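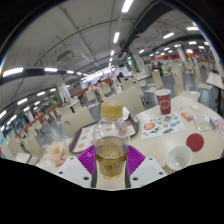
Table clearing machines in the food hall – what happens to our shifts?

Forum: Food service and cleaning > Workplace talk

svitlana_h
Hello everyone. My name is Svitlana Hnatiuk, I work as table attendant in a big food hall run by Brumadlow. We were told that from June the company will bring in clearing units from Skustivent for the bottles, cups and trays. At the meeting the manager said no jobs are lost, but "the hours will be reorganised". I have 30 hours a week now. Has anybody gone through this already? Clearing a table is more than it looks. One table can have a bottle with some tea still in it, a tray with a paper liner, a paper cup, a ceramic cup, small packets and wrappers, and each thing goes to a different place.

jelle.dijkstra
Hi Svitlana. We have had two units for a year at our site (staff canteen, Skurna). My hours stayed the same but the work became different. Before, I walked the hall the whole shift and talked with the regulars. Now I stand more at the sorting bench and I get called when the unit stops. It stops mostly for soft things, thin plastic wrappers and napkins. Bottles it does well.

Antoniuk_kitchen
Sorry, but "hours stayed the same" is not what happened to us. We were 5 on the evening shift and now we are three. Nobody was fired, it's true. Two people left and they were not replaced. Ask your manager that exact question, in writing.

jelle.dijkstra
Fair point. At our place the contract was renewed before the units came, so maybe we were lucky.

mopandbucket
I will disagree a little with both. My wrists are much better since I don't carry full trays, and I am 40 and want to do this job for some more years. If a machine takes the heavy part, good on it. What bothers me is the screen with "items per hour". We get about 2,000 items on a busy day, and now the supervisor looks at this number and asks why it went down after lunch. It went down because people were still eating!

svitlana_h
Thank you, this is very useful. Does the unit know when a bottle is finished? Many guests leave their drink on the table, go to the counter for something else and come back. I always look for a bag or a jacket on the chair before I touch anything.

jelle.dijkstra
Ours does not know. We made a rule that a person confirms each table first, then the unit starts. The supplier was not happy, as it makes everything slower, but the complaints stopped.

Antoniuk_kitchen
And who is paid for the confirming? With us it was simply added to the other duties.

mopandbucket
Same with us, to be fair. Put it in the job description before the trial begins. Afterwards it is very hard to change.

svitlana_h
I will ask for both things in writing – the confirming, and what happens when a colleague leaves. The next meeting is after the holidays, I will write here what they answer. Jelle, can I send you a private message about the sorting bench? I would like to know its height, I am quite short.

jelle.dijkstra
Of course. Ours can be adjusted, but you have to ask for the handle.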